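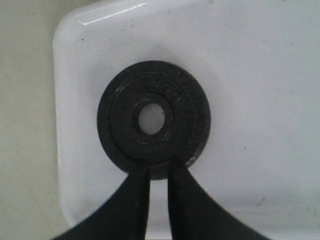
Used cast iron vs new bumper plates for a garage

nmorsy_lifts
Jan 14, 2023
Setting up half of a one-car garage in March. Budget is 1,000 for bar, rack and plates. A guy in Tatwood is selling old cast iron cheap. My brother Younes says buy bumpers and be done with it. Which way would you go?

slowpress
Iron. If you mostly squat and bench you don't need bumpers. Put the money into the bar.

Dorkar_Dan
Disagree. He hasn't said if he deadlifts. Iron on a concrete floor is loud and you will chip the floor sooner or later. I paid for bumpers once and haven't thought about it again.

slowpress
Stall mats fix that. I have 12 plates, all iron, on mats, no chips.

nmorsy_lifts
I do deadlift, twice a week. Neighbor shares the wall.

Dorkar_Dan
Then bumpers, at least for the big pair.

n_stankevicius
Check the hole size before you drive to Tatwood. A lot of old iron is for a one inch bar and won't go on an olympic sleeve. Also bring a scale. I bought a used set in Skollovik and one of the 45s was almost two pounds light.

slowpress
Two pounds doesn't matter to anybody training at home.

n_stankevicius
It matters if the other side is heavy.

nmorsy_lifts
Asked him, they are two inch. Going to look at them and price one pair of bumpers.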